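Two-arm cell, pre-session and in-session check
Dresten site, back room
Date: June 23, 2022
Checked by: Ctibor Beneš
Countersigned: Vlastimil Říha (sections 1 to 4 only, see note at end)
Task being recorded: toys to shelf, two-tier shelf, both arms, teleoperated
Planned: 100 good episodes over two operators
Marks used: OK / FIX (done on the spot) / OPEN (needs someone) / N/A

Comments typed up after from the paper sheet. Some bits are short, ask me.

1. POWER AND STOPS

1.1 Main stop button cuts both arms
OK. Pressed twice, once with each arm lifted. Left arm drops a bit further than the right when power goes. Keep hands out from under it.

1.2 Second stop at the operator's chair
OK. Cable was under the chair wheel again. Moved. Please route it along the desk leg, I have asked for this before.

1.3 Restart needs a deliberate reset
OK

1.4 Plugs, sockets, extension leads
FIX. Extension lead for the recording computer was plugged into another extension lead. Now straight into the wall.

1.5 Labels on the power supplies
OPEN. Left one has lost its label. Same plug on both so it matters. Vlastimil to print.

2. FRAME, RAILS AND MOUNTING

2.1 Corner posts and crossbar, bolts tight
OK. Went round with the key. One on the back crossbar took a quarter turn.

2.2 Base plates tight on the front rail
OK, both. No rocking by hand with power off.

2.3 Small boards by the front rail
OPEN. Light is on, works fine, but the board by the left base sits in the open with thin wires trailing off it. One sleeve or one dropped screwdriver and we lose an afternoon. Wants a cover. Moroz quoted for a printed one, waiting on the drawing from our side. (That's me. I know.)

2.4 Wall tray and wall basket secure
OK. Pulled on both. Basket ties are holding, no splits. Don't store heavy stuff in the basket, it's zip ties.

2.5 Wallpaper flat, not lifting
OK. A corner was lifting last week and got pressed back down. If the background changes halfway through a set, write it in the log, the vision people do care.

2.6 Vent panel at the front clear
OK. Hoovered. Nothing to be left lying on the slots, no paper, no gloves.

3. ARMS AND CABLES

3.1 Full slow sweep, each arm alone
OK. Left then right, slowest setting. No odd noise.

3.2 Cable loops clear of the shelf through the full reach
OPEN. Main one for today. When the left arm goes in low, the cable comes up over the wrist in a big loop, and from the chair you can't judge the gap to the shelf top. Didn't catch on anything while I watched, still don't like it. Two options:
a) shorten the loop with another tie nearer the elbow
b) operator comes in lower and straighter and we live with it
Vlastimil prefers (b), says a shorter loop pulls on the connector when the wrist turns over. Fair. Then it has to go in the operator notes, not just be said out loud once. 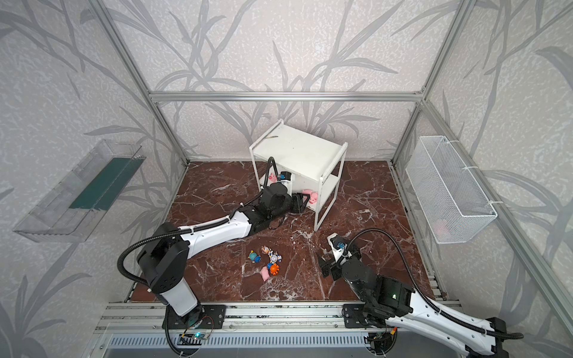

Item 3.2. Left arm in low at the shelf, cable loop over the wrist.

3.3 Small connectors seated
OK. Pushed each one home with power off. Orange ones can look in when they're not, use your thumb.

3.4 Cable ties on the sleeves, no sharp tails
FIX. Two sharp tails on the right arm base, cut flush. I have the scratch to prove it.

3.5 Arms can't touch each other at full reach
N/A as worded. They CAN touch, it's a two-arm job. Item needs rewriting. Suggest: "software slow-down active when grippers come near each other". Tested that instead, works, and the limit is where we set it in the spring.

3.6 Idle arm position
OK but sloppy. When only one arm is working the other should hang clear of the toys, gripper open, well off the floor. First operator does this nicely. Second lets it sag towards the pile over a long run. Told him. It's a saftey point but a data point too, as the arm then blocks the toys from one side and the learner gets a load of examples with half the pile hidden.

4. GRIPPERS AND CAMERAS

4.1 Finger wear
OK. Some shine on the tips. Spare set in the drawer marked Soltico.

4.2 Fingers close evenly, no skew
OK

4.3 Grip force set for soft plastic toys
FIX. Was still on the setting from the bottle job for Vendport. Way too hard for these. Set to 35 in the menu and saved under a new name so it doesn't get overwritten. CHECK THIS AT EVERY CHANGE OF JOB. It's on the sheet for a reason and it was ticked yesterday, so whoever ticked it didn't open the menu.

4.4 Camera mounts tight
OK. Left one had a hair of play, nipped up.

4.5 Lenses clean
FIX. Fingerprint on the right wrist lens. Cloth is in the tin, don't use your sleeve.

4.6 All views recording and in step
OK. Did the clap test. No lag I could see.

5. TOYS, SHELF AND FLOOR

5.1 Shelf steady, doesn't tip when pushed at the lower tier
OK-ish. It's a light shelf. A firm push at the bottom tier slides it on the stone and it ends up turned a bit. Not dangerous, it's not going to fall on anyone in there. But read 5.2.

5.2 Shelf position at start of episode
Left this one blank on the paper sheet and argued with Vlastimil instead. Old rule: put it back on the marks every time. New rule from July if he gets his way: leave it where it ended up, within reason, so the learner sees it at different angles. I'm fine with that as long as it's (1) never so far forward that the left elbow folds up tight and (2) written down. Until July, old rule.

5.3 Shelf surface, chips and grime
OPEN, low priority. Paint chipped along the front edge of the top. Not sharp, ran a glove along it. Wipe it down at least.

5.4 Toys whole, no loose bits
OK. Went through them by hand before the start. Watch the ones with small parts sticking out, they take the most knocks.

5.5 Start layout of the toys
OK. Loose pile in the open floor in front of the shelf. Please do not line them up neatly. New people always tidy them. We want them on their sides, touching, half on top of each other.

5.6 Nothing in the cell that isn't on the task list
FIX. My pen. Sorry.
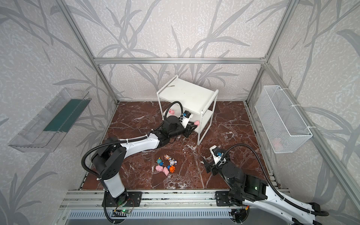 Item 6.2. Pig at the left fingertips, lower tier, near the right post.

6. DURING THE RUN

6.1 Nobody reaches in while arms are live
OK, with one warning given. A toy rolled off towards the side and there was a hand halfway in before the stop was pressed. Stop first, then hand. Every time. If a toy goes out of reach, end the episode, mark it bad, reset. We are not that short of episodes.

6.2 Low placements near a shelf post
Watched a run of these closely. The post is where it'll go wrong. If the toy is let go too near, the gripper has to back out past the leg and the operator can't see the leg well from the wrist view. Ask for a pause before opening the fingers and a straight pull back. Not a twist. Some operators twist to shake the toy off, and then the learner will learn to twist.

6.3 Operator breaks
OK. 8 episodes then swap. Held to it for most of the session. Stretched it once near lunch and the last two of that block were scrappy, both marked bad.

6.4 Bad episodes marked at the time, not from memory
OK. Keep it up. Reasons used so far: dropped, rolled away, touched post, operator sneezed (fine, but put "other").

6.5 Mistakes that get corrected
Came up again so writing it down. If a toy is dropped inside the reach and the operator picks it up again calmly, KEEP the episode. Mark it "recovered". Those are worth having. Only bin it if someone had to stop the arms or put a hand in.

6.6 Both arms near the shelf together
Slow-down kicked in where it should. Operators find it annoying. Good. One of them was trying to beat it by coming in from the side with the idle arm at the same height, please don't, come in one at a time and let the other wait to the right.

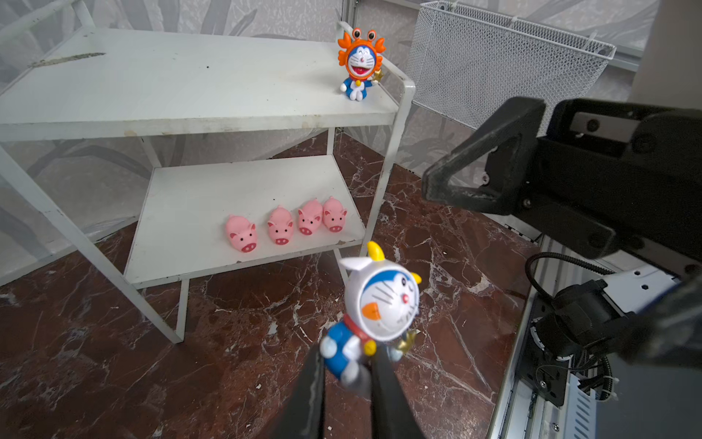 6.7 Dressed-up figures, grip height
Operators to take these round the body with the fingers upright, face and hood clear of the tips. Gripped by the hood they swing, and a swinging toy near the top edge knocks whatever is already standing up there. Same for setting down: feet first, flat, then open. If it falls over on the shelf that's still a "recovered" if it gets stood up again with the gripper.

6.8 Pigs on the lower tier
Spacing is up to the operator. Touching is fine. Hanging over the lip isn't.

6.9 Noise, smell, heat
OK. Felt both shoulder joints with the back of the hand at the break, warm, same as usual.

7. SHUTTING DOWN

7.1 Arms to rest pose before power off
OK

7.2 Files copied and counted against the log
OPEN. Log and disk differ by 2. Probably the ones where the recording was started twice by mistake but I haven't opened them. Not to be sent on until this is sorted.

7.3 Toys out, floor wiped
OK

7.4 Stop buttons left pressed in
OK, both.

OPEN ITEMS, WHO HAS THEM

1.5 label, Vlastimil
2.3 cover for the board, Ctibor (drawing), then Moroz
3.2 cable loop, wording for operator notes, Vlastimil. Until then the operator gets told before each block, by whoever is on the stop.
3.5 item text to be rewritten, Ctibor
5.2 shelf rule, Vlastimil and me, before July
5.3 wipe and touch up, whoever's next in
7.2 file mismatch, Ctibor, tomorow first thing

Note on signature: Vlastimil had to leave after section 4 so 5 to 7 are mine alone. He's read them since and disagrees with 6.5, thinks "recovered" should be its own folder and not only a mark. Fine by me if he makes the folder.

Cell may be used. Conditions: 3.2 told to operator, 4.3 checked in the menu.

C. Beneš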